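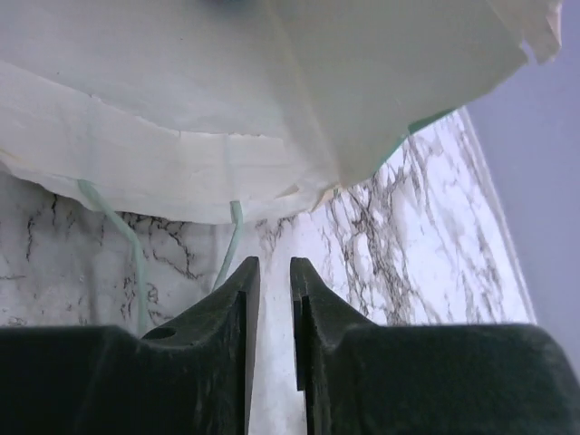 5 April 2025

I woke up later than I wanted, and the first thing I thought about was the bags. Tomorrow is the lunch for Selamawit, and I promised Bethel that I would prepare the small gifts for the children. I have been promising this for two weeks. So after tea I put everything on the marble table and began.

First there was the matter of the paper. I like white tissue paper very much, but it does not like me. I wanted to fold it the way Tiruwork showed me, with the corners standing up like petals, and my corners lie down again as soon as I take my hand away. After some time I decided that crumpled paper is also a style. My mother would disagree. She ironed the wrapping paper after every holiday and kept it under the mattress, and I believe some sheets were older than me.

White paper on a white table is not easy for the eyes, either. In the morning the light comes strongly on one side of the marble and I cannot see well where the paper ends and the table begins. I cut one sheet crooked for this reason. It will go at the bottom of a bag, under the sweets, and a child will not complain. 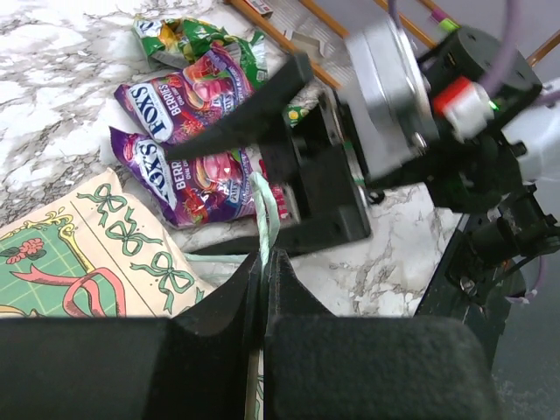
This page was last changed in May.

The bags themselves are so pretty that I feel a little sorry to give them away. They are cream, with green bows printed one under the other, and a red flower, and a pink ribbon that curls across the front. The handles are twisted cord in a pale mint color. I spent too much time on the handles. They fall to the side, and I like them to stand.

For inside I bought Fox's Berries in the purple packs, and also something in a green pack. Amirhossein told me on the phone that the children only want the berries and I should not be too clever. Perhaps he is right. When I was small I also wanted only the red ones, and I exchanged all my other colors with my cousin, at a very bad price for me.

The packs are difficult to place nicely. They are soft and they become crumpled from every touch, and then they look like somebody sat on them. I tried to put them flat and they slid over each other. I tried to put them standing and the bag became fat on one side. The best way, I think, is one pack standing at the back with the tissue around it, and the name looking out a little so the child knows what is coming.

I stopped when it was time to cook. Bethel called in the evening and asked if I was finished, and I said "nearly," and she laughed, so she knows me well. She will bring the cards, and I should write the names, as my handwriting is slow but clear. I must ask her how to spell the name of the youngest one.

Now it is late and my fingers are dry from the paper. I will put cream on them and sleep. Tomorrow I have to buy bread before the guests come.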